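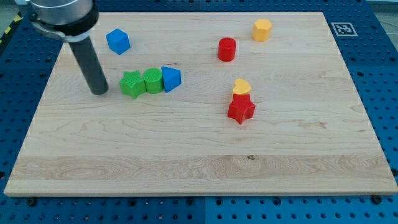
Green and blue blocks on a maple board.

FLANDDALE AND DISTRICT SOCCER LEAGUE
Minutes of the Management Meeting
Oct 13, 2020, held in the clubhouse at Karkdale

Clubs represented: Flanddale, Karkdale, Sokol, Endard. The chair opened the meeting once a quorum was confirmed.

1. Minutes of the previous meeting
Approved as circulated, with one correction: the Endard away game listed as a forfeit should read as postponed.

2. Coaching appointment, league select team
The chair reported that the head coach of the select team has stepped down after 83 games in charge. The league's thanks were recorded. Two candidates have applied, both former players with Sokol. Interviews will be held at Flanddale before the end of the month. The Karkdale delegate asked that the assistant coach take training in the meantime. Agreed.

3. Player registrations
Eight transfer requests were received. Seven were approved. The remaining request, Karkdale to Endard, was held over pending a signed release from the player's current club.

4. Discipline
The report of the referee from the Sokol v. Flanddale game was read. A Flanddale player was sent off for a second caution and will serve a suspension of 2 games. Sokol was fined $200 for failing to provide a home linesman. The Sokol delegate asked that the club's objection to the fine be noted. The fine stands.

5. Fields
Endard reported that the drainage work behind the north goal is unfinished. Home games will be played at Karkdale until the field passes inspection. Kickoff times to be confirmed by the secretary in writing to all clubs.

6. Other business
Flanddale requested a change of away colors to yellow. Approved, subject to the usual notice to opponents. A proposal to extend the league cup to two-leg semifinals was moved by Endard and seconded by Sokol. Discussion was deferred to the next meeting.

The meeting was adjourned at 9:10 p.m.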